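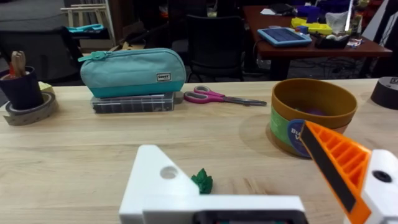 Thursday, October 24, 2019
By the Kerklow Craft Room

Progress report to the Keltham Fund: supplies and work tables

This report covers the work done since our last update in the spring. It follows the headings in the grant agreement. The budget sheet has been sent separately.

1. What the grant was for

The Keltham Fund gave us $2000 to put the craft room supplies in order and keep them that way. When we applied, most of our small tools were in two deep drawers and a closet. People starting a session spent the first part of it looking for scissors and tape. We bought the same things more than once, and glue and paint dried out at the back of the closet before anyone found them.

We asked for money to do two jobs. The first was to sort and replace the basic supplies. The second was to set up the tables so that each one has what it needs within reach and can be cleared at the end of the evening.

2. Sorting

The closet took longer than planned. We had allowed two evenings and it took most of a month. Everything came out, was checked, and went into one of three groups: keep, give away, or throw out. Usable paper and yarn that we had too much of went to the Trevel after-school program. Dried markers, hard glue and broken cutters were thrown out.

The drawers were quicker. We found enough measuring tapes that we have taken them off the shopping list for next year.

3. Table sets

Each work table now gets a set of basics before a session. We tried a few arrangements and settled on a loose one. Scissors lie flat in the middle where either side can reach them. Small dark items that used to roll around in the drawers go in a clear plastic organizer box, so people can see there is something in it without opening it. A zippered pencil case sits on top of the box. The teal one has held up well and the zipper pull is easy for small hands.

Wooden sticks stand in a cup. We have been using a dark navy cup that was already in the room and saw no need to buy another. It sits on a roll of measuring tape, which saves some table space, but people have to lift the cup to get at the roll. We may move one of them.

For odds and ends we use a round bowl with a tan or mustard rim and a green and blue label around the outside. Open bowls were a late change. We started with lidded tubs, and the lids went missing within weeks. With a bowl, people drop things in as they work and the tabletop stays mostly clear. Small green pieces for the plant projects still end up loose on the table, and we have not found a good answer to that.

We bought pink and gray handled scissors for the sets. They are a different color from our fabric scissors, which should never be used on paper. Since the change we have had no complaints about dull fabric blades.

4. The tables

The light wooden tops were kept. An earlier draft of our plan had us covering them with vinyl, and the Tseng hardware store quoted us a fair price for it. After talking to the people who use the room we decided against it. They like working on the wood, and the money was better spent on supplies. We put a cutting mat on the shelf for anyone using a knife.

5. What is not finished

The work area behind the tables is still cluttered. The grant did not cover shelving, and things cleared from one place have tended to settle in the other. We can fix part of this ourselves by being stricter about what is left out between sessions. The rest needs proper shelves.

Labels are the other gap. Some of the cases and boxes have only the labels they came with, and these do not say what is inside. We have a label maker on loan and plan to finish this before the winter sessions start.

6. Spending

Supplies took the largest share, followed by boxes and cases. We have $200 left. With your agreement we would like to put it toward shelf brackets - the boards have been offered for free. If the Fund would prefer that it go to supplies as first agreed, we will spend it on glue and card stock.

7. Results so far

Setting up before a session is faster, and so is clearing up. We did not time either one before the grant, so we cannot give a figure. People who run the evening classes report that they now start on the hour. We have also placed fewer orders, and none so far for items we already had.

One thing did not work. The sign-out sheet for tools was ignored from the first week and we have dropped it. A quick look over each table at the end of the night has done the same job with less fuss.

8. Next steps

Finish labeling. Put up shelves if the change in spending is approved. Review the table sets after the winter sessions and replace what has worn out. The final report will follow after that.

Recent items
Kerklow Craft Room: winter session sign-up
Trevel after-school program thanks donors
Keltham Fund small grants: how to apply
Giving away yarn - what we can take and what we can't

Comments (3)

papercutter
Good to see this written up. Please do get the shelves. The back of the room has been a mess for as long as I've been going.

Trevel parent
The kids got a lot of use out of the paper. If there is more yarn we would take that too, any color.

quiltsonmondays
Thank you for keeping the fabric scissors separate!! Could the cups go somewhere other than on top of the tape? I knocked one over last week and had sticks all over the floor.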